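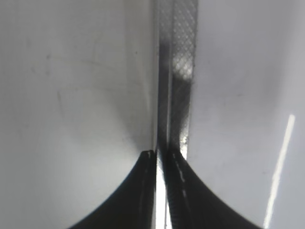
The Morning Hour at the Whiteboard

How a two-arm cell in Fladport is kept ready for work, and what its keeper looks at first

When Hélder Vieira comes in, he does not switch on anything. He goes to the table, puts his left hand flat on the whiteboard and pushes it sideways, gently, like you would test if a ladder stands well. If the board moves, the arms stay off until he knows why.

"The arm is proud of its accuracy," he told me. "It goes back to the same place, very nice, very exact. But if the board has moved in the night, the same place is now the wrong place."

The cell belongs to Gandard, a company that builds and runs small robot stations for other firms. It has two black arms and a whiteboard that lies flat on a white table. The task is easy to say. Letters are written on the board in marker, a capital and its small letter, and the arm must take the eraser and remove them. Pinheiro, the customer, makes school furniture and wants to know if a machine can clean writing surfaces between test cycles. Vieira has looked after the cell from the day it was bolted together, in March 2021. Before this he repaired knitting machines for many years, and he still says "needle" sometimes when he means "finger."

I spent two days with him. I had expected to write about software. Most of my notes are about screws, dust and light.

The board first

A whiteboard is made to hang on a wall. When it lies on a table it has no natural place to stay, and the customer did not allow holes in the frame. So the board is located by its aluminum frame against stops, and the stops are what Vieira touches after the board itself. He has a steel ruler of 300 mm with one corner worn round, and he measures from the frame to the foot of the right arm, always at the same two points. The correct distance is 297 mm. He likes this number, it is the long side of a sheet of A4, and he keeps a folded card of this length in his shirt pocket for the days when he cannot find the ruler.

If the two measurements do not agree, the board is turned a little. A turn is worse than a shift. With a shift the eraser lands beside the letter in the same way everywhere, and this is easy to correct with one offset. With a turn, the error is small close to the arm and grows toward the far corner, and a young operator can lose a whole morning correcting each position alone. Vieira loosens the stops and sets them again. It takes him less time than it took me to understand the explanation.
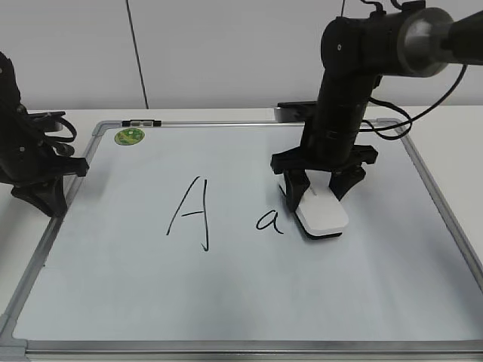 The right arm with its fingers around the white block, close to the small letter. At the far left, part of the second arm.

Then he wipes the board with a cloth and alcohol. Old marker leaves a film, and the film makes the eraser slip on one day and stick on the next. In the first months the team changed the pressing force many times and could not find a value that was good for a full week. The problem was in the cloth cupboard. The evening crew had used a cleaner with wax. Since then there is one bottle for the cell, with tape on the neck, and it does not leave the room.

Fingers

The fingers are the part that suffers. They are black, they taper toward the tip, and they do all the touching. Vieira checks them in the same order each morning: tips, inner faces, screws at the mounting plate.

For the tips he closes the gripper without anything in it and holds a flashlight behind. He wants to see the light in the same shape as the day before. He does not look for a perfect shape. "Perfect you get only with new ones," he says. "I want the same." When the light changes its shape, one finger has moved on its plate or one tip has started to wear on a side. He keeps drawings of the light in a school notebook, small sketches in pencil with the date, and he showed me how a finger can be seen going bad over several pages. I could not see it. He turned the pages faster, like a child's flip book, and then I could.

The inner faces he cleans with a dry toothbrush. Eraser material comes off as a fine powder and stays where the grip is strongest. With powder on the faces the block can turn a little during the stroke, so that one long edge carries the pressure and the other is almost in the air. The letter is then removed in a stripe, with a gray shadow left beside it. When an operator reports "half letters," Vieira takes the toothbrush before he opens the laptop.

The screws get a torque key and a line of white paint across head and plate. If the paint line is broken, the screw has turned. He does not tighten it at once. First he takes it out, looks at the thread, cleans it and puts it back with a new drop of thread glue. Tightening a screw that wants to come out, he says, is like telling a person to calm down.
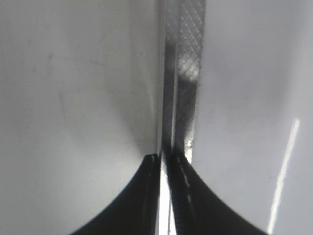

The cameras at the wrists have their own page in the notebook. Each one sits so that it always sees the two fingers of its own gripper, and from this comes a simple test that costs nothing. The tips should appear at the same place in the picture each day. If they do not, either the camera has moved or the fingers have, and the flashlight test has already told him which one. He marks the position of the tips on a transparent sheet taped over the monitor. A colleague once offered to write a small program for this. Vieira thanked him and kept the sheet.

More difficult is the light. The room is bright and almost everything around the arms is pale: the table, the wall, the board. Pale surfaces seen from very near give a camera little to hold on to. And a glossy surface gives it too much in one spot. A reflection can make a thin white line across the view, very sharp, much sharper than the real edges, and software that is looking for an edge may prefer this line to the true one. Gandard had this problem in August, when the sun came in through a high window for part of the afternoon and the cell began to make small errors that were gone by evening. They looked for heat problems in the motors for two weeks.

Vieira's solution was a roller blind and a rule. The blind stays down, the ceiling lamps stay on, and any person who changes a lamp must write it in the notebook. He is strict about the lamp. A new tube with another tone of white can shift the gray values enough that the limits must be set again.

What the cable says

The cables are where his old profession helps him. On a knitting machine the yarn must have slack in one place and tension in another, and a cable on an arm is the same to him. It should make a free loop at each joint that turns, with space for the worst position. If the loop is too short, it pulls on the connector. If it is too long, it catches on something, and on a cell with two arms the something can be the other arm.

He moves each joint slowly by hand control through its whole range and watches only the cable. Then he does it again and listens. A cable that rubs makes a dry sound, which he imitated for me with his fingernail on his jacket. In the life of the cell he has replaced one cable because of failure, and several because he did not like them anymore. The one that failed had run for 772 hours. His rule is now 200, and after this the cable goes in a box for the training bench in Tretiscombe, where students can break it as they like.

I asked if this is not expensive. He answered that a stopped cell is expensive, and that his manager had asked the same question only until the first failure.

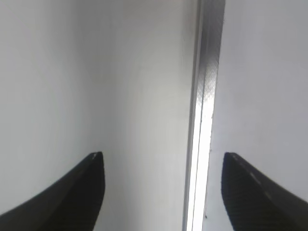

Opening the gripper fully is the last point of the morning. Vieira sends it to its widest position, waits, closes it, and repeats this with his thumb on the housing. A good gripper has an even movement, with a small soft stop at each end. A gripper with dirt in the guide hesitates, always at the same place in the stroke. The software does not report it, the motor simply pushes a bit more and arrives. Under the thumb it is clear. When he feels it, he takes off the fingers, cleans the guide with a lint-free cloth wrapped on a piece of plastic, and gives it a very thin layer of grease. Too much grease collects the powder from the eraser and makes a gray paste, and he has seen this paste stop a gripper completely.

After the fingers go back on, everything that depends on them must be checked again: paint lines, flashlight, transparent sheet. He does not shorten this list when people are waiting. On my second day two visitors from Pinheiro were standing behind him with their coffee, and one of them asked if the robot was broken. "No," said Vieira, and went on with the toothbrush.

The first letter of the day he writes himself, with a marker from his own pocket. He presses more than the operators do, so the line is heavy, and he lets it dry while he washes his hands. Then he starts the arm at half speed and bends down until his eyes are at the height of the board. From there he can see the lower edge of the eraser and the surface under it. If there is light along the whole edge or along none of it, he is content. If there is light only at one end, he stops the arm and goes back to the ruler.

The operators arrive later and set the speed to normal. Vieira writes the hour in the notebook, closes it with a rubber band and goes upstairs, where another of his machines has been making a noise since yesterday.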